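Brustel Robotics Club – safety checklist for home build work, with comments
Date of check: 2018-11-11
Checked by: club safety member
Project: hand-held gripper for the Ponomow student competition

Every member who takes parts home must do this check before a work session. Write OK, NOT OK or N/A, and add a comment when something is not clear.

1. Gripper

1.1 Printed bracket is fixed and does not move by hand – OK
1.2 No sharp plastic left on the fins – OK
Comment: one fin was filed again after the last meeting. Please file away from the body.
1.3 Label on the plate can be found and agrees with the parts list – OK
1.4 Screws tight, all 18 on the list – NOT OK
Comment: three were loose. They were tightened the same evening, but I ask for a second check before the trial in the Marín hall.

2. Hot tools

2.1 Glue gun has no damage on body or cord – OK
2.2 A stand or a ceramic plate is ready for the glue gun – NOT OK
Comment: the member had put it down on a magazine. A plate from the kitchen is enough.
2.3 Glue gun is kept away from clothes and bedding – see comment
Comment: a bedroom is a small place and many of us have no other. Keep the fabric at least one arm away, and never lay the tool on it.
2.4 Finger protection for work with glue – OK
2.5 Long pants and closed shoes – see comment
Comment: this rule was written in May for the school workshop. It applies at home too, also when it is warm.
2.6 Glue gun unplugged after 9 minutes without use – N/A
Comment: I was not there long enough to see it.

3. Cables and floor

3.1 No cable across the place where people walk – see comment
Comment: thin cables are easy to forget when you stand up with the gripper in the hand. Move them to the wall side.
3.2 Drinks closed and away from electrical parts – OK
3.3 Total load on the power strip under 600 W – OK
3.4 Fan or open window when gluing – OK

4. To do before the next check

Second check of screws. Plate for the glue gun. New glue sticks from Gustach – the old ones make too many strings, and then people pull them with bare fingers.
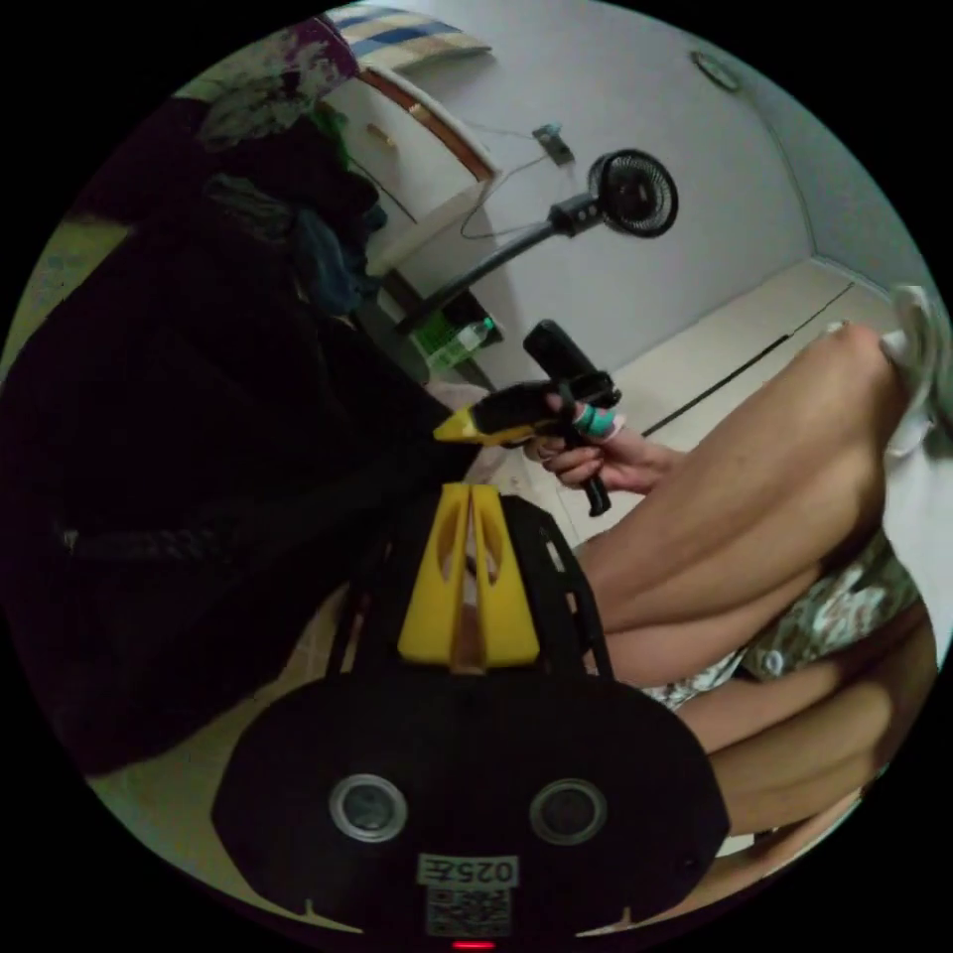 The signed paper copy goes in the folder with the parts list, and points marked NOT OK must be closed before the gripper comes back to the club room.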